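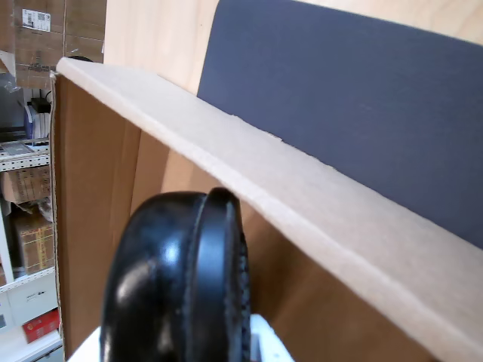

Open carton with a black shoe inside, heel end up. White item underneath it.

Stockroom > Packing and Returns > Checklists > Carton and Footwear Check

Carton and Footwear Check, with Comments
Olley store, back room
Date: 3/9/21
Cartons on the books at start of check: 400
Result: pass, three items to follow up

I love doing this one. It's the check where you get your hands on everything, and the back room is in such better shape than it was last June that I kept stopping to admire it. Comments are longer than the form wants, sorry!

PART A. THE CARTON

A1. Walls upright, no crushed corners.
OK. The brown cartons we're getting from Nolte are a big step up from the old ones. Creases in the inner walls are fine as long as the board hasn't split along them. Press with a thumb if you aren't sure.

A2. Top rim clean enough to handle.
OK, with a comment. Cut edges on corrugated board go fuzzy, and you'll find small frayed bits sticking up along the rim, usually toward the middle of a long side. A little fuzz passes. Anything stiff enough to scratch a hand gets trimmed or taped over. Gloves are on the hook if you're doing more than a few cartons, and please use them — paper cuts from corrugated are the worst kind.

A3. Bottom taped along the full seam, inside and out.
Follow up. One carton in the Ciltano stack was taped on the outside only. Re-taped on the spot. I'd like this checked again next time, on that stack in particular.

A4. No staples, loose blades or pens left inside.
OK. Look into the shaded corners too, with the flashlight if you need it. Don't feel around with your fingers.

A5. Filled weight under the limit marked on the carton.
OK. Shoes are light, so we rarely get near it, but boots with wooden trees in them add up fast.

PART B. THE SHOES

B1. Both shoes present and matching before the carton is closed.
OK on all closed cartons. Open cartons are marked N/A until the packer is finished.

B2. Leather clean and dry, no polish coming off on a white cloth.
OK. The black leather pairs are gorgeous this season. They take the light so well that you can spot a scuff from arm's length, which makes this the quickest line on the sheet. Turn the shoe under the lamp and follow the highlights. Where the shine breaks up, look closer.

B3. Heel counter firm and holding its curve.
OK. Nothing heavy should ever be set down on the heel end. A flattened counter doesn't come all the way back.

B4. Sole edge and stitching sound all the way around.
OK. Run a fingertip along the ridges. You'll feel a lifted stitch well before you see it.

B5. Hard items not pressing on the uppers.
Follow up. Flat-sided things with corners can go under a shoe or beside it, but never on top. If a corner touches leather, put a sheet of tissue in between. We're down to 66 sheets, so please reorder. The pack of 200 is the right size for our drawer.

PART C. SHELVES AND WORK SURFACES

C1. White metal shelving steady, clips seated in the holes.
OK. Gave every upright a good shake. If you move a shelf, check that both ends are in holes at the same height. Easy to get wrong with the perforated kind, and I've done it myself.

C2. Nothing hanging over a shelf edge.
OK. What a difference from last time!

C3. Work surfaces free of splinters, tape ends and spilled polish.
OK. Wiped down before and after.

C4. Anything leaning upright can't slide.
Follow up. Flat panels, lids and folders tend to get propped behind whichever carton is being packed, and when the carton goes, down they come. Lay them flat or put them in the rack.

C5. Walkway to the rear door open, full width.
OK. Walked it both ways with a carton in my arms.

PART D. RECORDS

D1. Last sheet signed and filed.
OK. Filed in the Flota binder, behind the blue tab.

D2. Running total brought forward.
OK. Pairs checked to date: 1,414. I think that's terrific for a room this size.

To do before the next check: A3 re-check, B5 tissue order, C4 rack space. Initial each one on the front sheet when it's done.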